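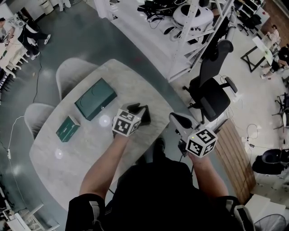
Lost Tracking on the Wadeo Hand Grippers: Your Questions Answered

Updated April 21, 2019

We got a pile of great questions after the tracking fault on our hand-held grippers, and we love that so many of you want the gory details! If you record with Wadeo tools, or you train arms on Pellora recordings, please read the first three answers at least.

What went wrong?

Each gripper carries a marker cube, and the software works out where the hand is by finding the cube. In release 1102 the software could mix up two neighboring faces of the cube when it was seen at a steep angle. For a few moments it believed the gripper had flipped over. Then it found the right face again and carried on as if all was well.

Was anyone hurt?

No. The fault came to light in Gondal, our test cell, when an arm replaying a recorded task swung its wrist hard toward the table. The guard door was shut and the operator hit the stop. We bent one finger and scratched the table, and that was the whole bill.

Why didn't the software throw an error?

Great question, and the one that kept us up late. The check looked for missing positions, and there weren't any. Every sample had a position, some of them just pointed the wrong way. The new check compares each sample with the one before it and rejects any turn a human wrist can't make. It's a lovely little piece of code and we're very fond of it.

Which recordings are affected?

Some 40 sessions made with release 1102. Two-handed tasks fared worst, especially reaching and box handling, where one cube often tips away while the other stays in plain view. The Dilmont sessions were made on the older release and are fine.

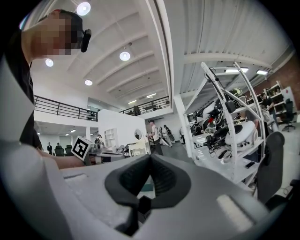
Is a loose cube the same fault?

It's a separate one, but it looks similar in the logs, so it's worth ruling out. With the gripper switched off, hold the body still and try to wiggle the cube. It should not move at all. If it does, stop recording, tighten the mount and run the calibration again from step 2. Tightening alone won't do it — even a small shift changes the offset between cube and fingers.

Can I replay my old files on an arm?

Not until you've run them through the checker. It comes with the July release and takes a whole folder at once. Files that pass get a green line in the report. Files that fail stay where they are, and the report lists every bad stretch so you can trim it or record the task again.

What if I have to replay one before then?

Simulation only, please. Do not run an unchecked file on a real arm, even at reduced speed with the guard closed.

My checker stops with code 1985. Is my recording ruined?

Nope! That code means the left and right cubes were swapped in the settings. Swap them back and start the checker again.

I saw a wrist flip in a newer release. Do you want to hear about it?

Yes, very much! Send the raw file, the calibration file and the release number, and tell us which hand it was. Please don't trim the file first — the second or two before the flip is the part we need most.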